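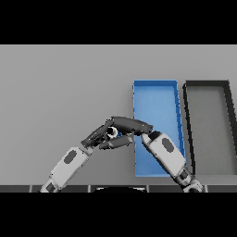
The handover is the part of the Punton study that its author would like people to argue with. "Picking up a thing is mostly solved for easy shapes," she told me when we spoke on Wed 17 July. "Passing it from one hand to the other is where my policies still fail, and I wanted to know why."

She trains everything in simulation, in a package called Yule, with two arms, a pair of open trays and small objects. The policy learns from demonstrations which a person gives by teleoperation. Her first set had 355 of them, collected in January, and she is not proud of it.

"I was too good at it," she said. "I practised for 2 weeks before I recorded, so every handover was clean. The policy never saw a hand come in too low and correct itself."

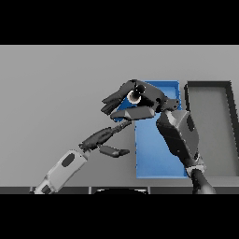

So she recorded 80 more, and in these she began each one from a bad position on purpose - the wrist turned too far, or the fingers of the two hands too near to each other. Both sets were then mixed and given to Davex, the training code her group uses. No other setting was changed.

The result is a modest one, and she is careful with it. In the test with the new data, 19 handovers that had failed before were completed. A few which had worked before now failed, and she does not yet understand these.

I asked if the same would happen on real arms. "I don't know. In Wito, our older simulator, the contact was softer and the failures looked different, so I must be careful even between two simulators. The fingers touch in a way that is convenient for the computer."

What she would do differently is to save the bad attempts from the first day. "I deleted them each evening to keep the folder tidy. Now I spend my afternoons making bad attempts again, and they are worse than the natural ones."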